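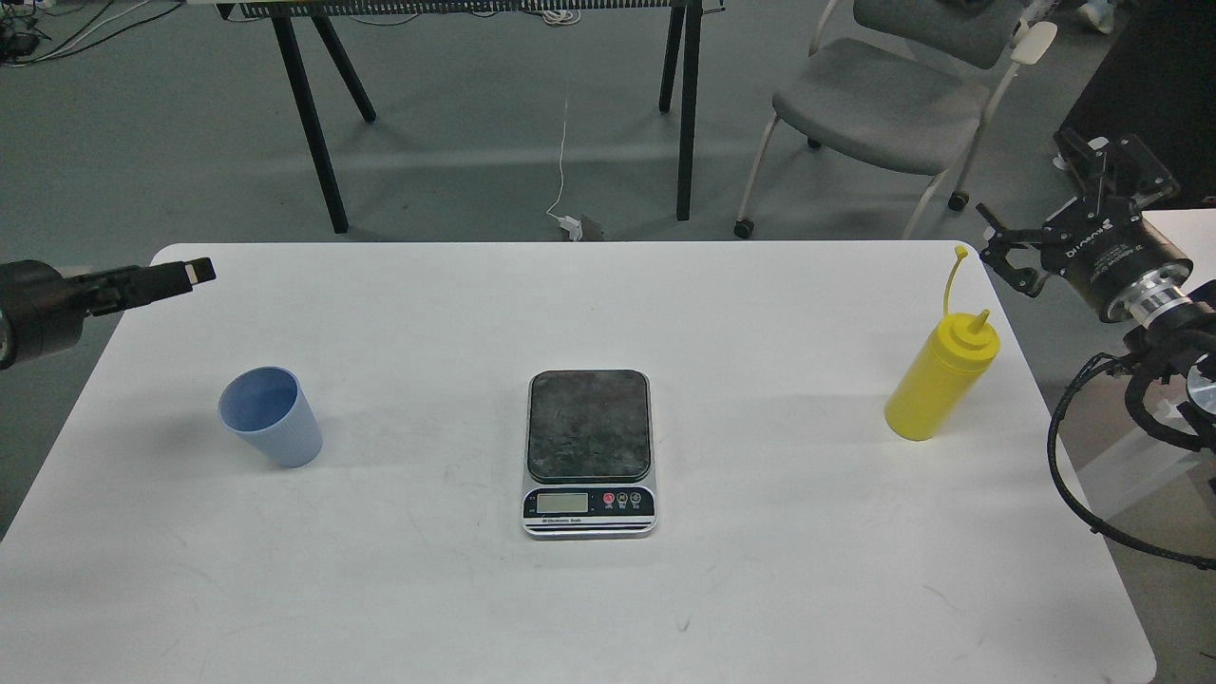

Skuteler bench comparison

September | by Kai-wen Hsu
Print this article | E-mail this article

The Skuteler bench comparison is a tabletop procedure for evaluating parallel-finger grippers on a two-armed robot. It was developed at the Durkley laboratory by Ivars Jaunzems and is used mainly to compare finger geometries under a common controller.

Objects

The set consists of household items with differing stiffness and profile. The layout with a light blue plastic cup, a digital kitchen scale and a yellow squeeze bottle places the scale in the centre, with one black gripper working from each side. The cup tests grip on a tapered wall. The bottle has a conical cap and a tethered tip cover, and is grasped at the body or the cap.

Procedure

Each gripper completes 32 grasps per object. Closing force is limited to 12 N and finger speed to 100 mm/s. A grasp is scored as held, slipped or missed. Objects are returned to their starting positions by hand between trials.

Variants

The Šimkus variant adds a 7-second hold before release. The Rotomholm variant uses a single arm and omits the scale.

See also: End effector; Grasp planning; Compliance (robotics)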